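收餐机器人上线 常见问题(员工版)

Jorkel 员工餐厅 前厅、洗碗间、后厨通用
5月更新,旧版作废,贴在更衣室那张也请撕掉

先说明:问题是从意见箱和班前会上收的,重复的合并了。写得急,有漏的直接在纸上补,下次一起改。

一、基本情况

到底上几台?放哪儿?
两台。靠窗区一台,洗碗间门口一台。包间不上,二楼不上。二楼什么时候上,没定,别再问领班了,领班也不知道。

谁家的?
机器是 Nidberg 的,安装和维保是 Tatska 那边的人。报修找 Tatska,不要打 Nidberg 的电话,打了也是转回来。维保电话贴在充电位旁边的墙上。

它干哪些活?
收桌上的盘、碗、叉、勺,放进周转筐。就这些。擦桌子还是人擦,倒剩菜还是人倒,摆台暂时也是人摆。玻璃杯不让它碰,试运行阶段一律人收。

几点到几点开?
午餐收尾段和晚餐收尾段。高峰期不开,过道太窄,客人端着汤走来走去,不合适。早餐不开。

二、岗位和工时

会不会裁人?
这次不裁。洗碗间编制不动,前厅编制不动。合同到期的照常续签谈话,和机器没有关系。明年怎么样,这份文件答不了,公司也还没给书面的东西,有了会贴出来。

那为什么前厅晚班少排了人?
晚班收台原来6个人,现在排4个,另外2个调到备餐和补货。是调,工时没减。要是你发现自己的工时少了,拿排班表来找办公室,当天核。

调岗能不能不去?
可以提。写个条,说清楚原因,膝盖腰不好的附上诊断。备餐那边要弯腰搬箱子,不比收台轻松,这个我们知道,所以备餐的箱子会换小号的,已经下单。

工资变不变?
基本工资不变。收台的计件补贴取消,改成固定岗位补贴,金额按你过去6个月的平均数算。算出来觉得不对的,周五下午可以查明细。新来不满6个月的,按实际在岗月份平均。

夜班津贴呢?
照旧。

看机器算不算额外的活?
算。每班指定一个看护员,有看护补贴,轮着来,不会固定压给一个人。当看护员的那班不再兼收台,谁让你兼你就说手册上写的不兼。

三、跟它一起干活

我要站多远?
手臂动的时候,离桌子至少一步半,地上有黄线的按黄线。不要从两条手臂中间伸手进去拿东西,哪怕只是一把叉子。要拿,先按暂停。

暂停键和急停有什么区别?
暂停:机器停住,手里的东西还夹着,再按一下接着干。急停:红色大按钮,断动力,夹着的东西有可能掉。碰到人、夹到衣服、冒烟、有怪声,一律急停,不用请示,停错了不追究。急停以后不要自己复位,等看护员。

它收一张桌子要多久?比人慢吧?
比人慢,慢不少。尤其是叉子,扁的,贴着桌面,不好夹。熟手一把抹走的东西它要一件一件来。请不要站旁边催,也不要为了赶时间替它把餐具往前推,推了它要重新认位置,更慢。

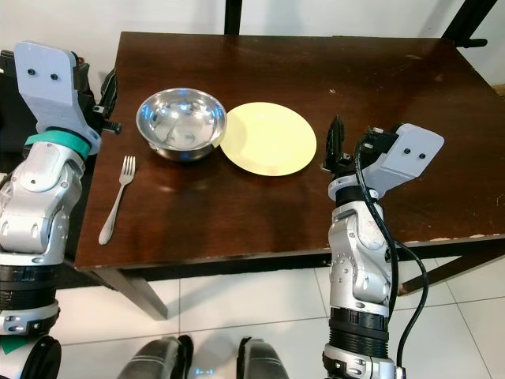
碗和盘子挨得太近的时候,它有时候会停下来不动,屏幕上跳“请协助”。看护员按暂停,把两件分开一掌宽,再按继续。不是故障,不用报修。一个班里跳得太频繁就记到本子上,写桌号和时间,Tatska 的人来了要看。

桌面反光有影响吗?
有。深色亮面的桌子反光厉害,它会把倒影当成东西。靠窗那几张傍晚把帘子放下来一半。桌垫在选,颜色还没定,大家有意见写意见箱。

餐具摆放有没有要求?
客人怎么放就怎么放,不用特意整理。但是下面几样要人先收走:
纸巾、牙签、吸管
玻璃杯、带把的茶壶
客人的手机钥匙等私人物品
有明显缺口的碗盘

摔碎了算谁的?
机器摔的算机器的,登记即可,不扣任何人的钱。看护员也不扣。以前那张“破损分摊表”对机器区域不适用。

地面湿了怎么办?
先暂停,再拖地,拖干再开。瓷砖缝里积水也要擦。拖地的人和看护员互相喊一声,不要默默就拖过去了。

电线能不能踩,能不能拿东西挂在手臂上?
都不能。抹布也不要搭在上面。真的有人搭过。

清洁谁做?用什么擦?
收班后看护员擦夹爪,微湿的布加中性清洁剂。不要用水冲,不要用钢丝球,不要喷油污净。手臂关节不用擦,Tatska 每个月来做一次保养。

四、培训

必须参加吗?
前厅和洗碗间必须,后厨自愿。一共2次课,一次讲安全,一次上手操作。两次都签到了才能当看护员。

占用休息时间吗?
不占。都排在班内,要是排到你休息日,按加班算。排班系统叫 Šimek,里面已经加了“培训”这一栏,点进去能看到自己的场次,看不到就是还没排上,等两天在看。

看不懂屏幕上的外文?
菜单已经改中文了,还有几个报错没翻完。对照表贴在机器背后,看不清的找办公室要大字版。

我年纪大了,学不会怎么办?
可以只学暂停和急停,这两个必须会。别的慢慢来,不考试,不影响评级。

五、摄像头和个人信息

它头上有摄像头,是不是在拍我们?
有摄像头,用来认桌上的餐具。画面会拍到手,有时候会拍到走过的人。录像不接考勤,不接绩效,主管没有权限看。发生碰撞或者受伤时,安全员可以调取当时那一段,调取要登记,本人可以要求一起看。

录像存多久?
合同附件里写了,附件在办公室,可以翻,不能拍照带走。我们在跟厂家要一页纸的简单版,还没给。

它会不会统计谁收得快谁收得慢?
只统计机器自己的件数和停机次数。人收的桌子不统计。有人说看见屏幕上有名字,那是看护员登录用的,收班记得退出,不然下一班的记录全在你名下。

六、杂项

客人要合影、要摸怎么办?
合影可以,站黄线外。摸不行。小孩靠近就先暂停,语气好一点,别吼。

客人抱怨说机器吵?
换桌。靠墙那排离得远。

它坏了,那天的活怎么办?
人收,按老办法。停机超过半个班,备餐组回来两个人支援,支援时间备餐组的任务相应往后推,不要两头都要。

试运行到什么时候?
没有固定日期。中间会开一次碰头会,前厅洗碗间各派人来,讲讲好用不好用。不想当面讲的写条子,不用署名。

我有问题这里没写到
意见箱,或者班前会上直接说。急事打办公室分机。晚上十点以后没人接,留言,第二天早班会有人回你电话。

前厅办公室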